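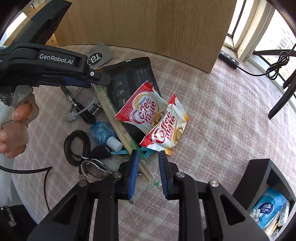
The owner of the small coffee room in Holovko opens the door before I can knock. She has been awake since four, she tells me, and she is already on her third cup. She drinks it with creamer powder, and she does not want to hear my opinion about it.

"My guests from the city want foam with a leaf on it," she says. "The drivers want it sweet and white, and they want it now. I have 20 chairs and most of them belong to drivers."

She opened the place after the cannery at Omby closed. Before this she kept the books there, and the habit stayed with her. In her notebook she shows me the line for September of last year: 3,171 cups sold. The worst month is written on the same page, and it is only 272. In that winter the road from Nanus was under repair and the buses went the other way.

I ask if she thought to give up then.

"Every evening. In the morning I had to bake, so there was no time for it."

The baking is a poppy seed roll from her mother's recipe. She changed it once, with less sugar, and the older customers noticed the same day. One man brought back his half and asked if she was ill. She put the sugar back.

We speak about prices. Beans became expensive, and her supplier in Osovis now asks for payment before delivery. She raised the small cup only one time, and she wrote a note by hand and fixed it on the door a week earlier, so that people could be angry before they came in.

"It worked well," she says. "They were angry outside."

Her daughter wants her to put in a proper machine and a menu with pictures. She is thinking about the machine. About the menu she has decided already. The people who come to her know what she has, and for the others she is happy to say it aloud.

At half past six the first bus stops across the road. She stands up, ties her apron again and asks me to move to the chair near the window, because the one I took is somebody's.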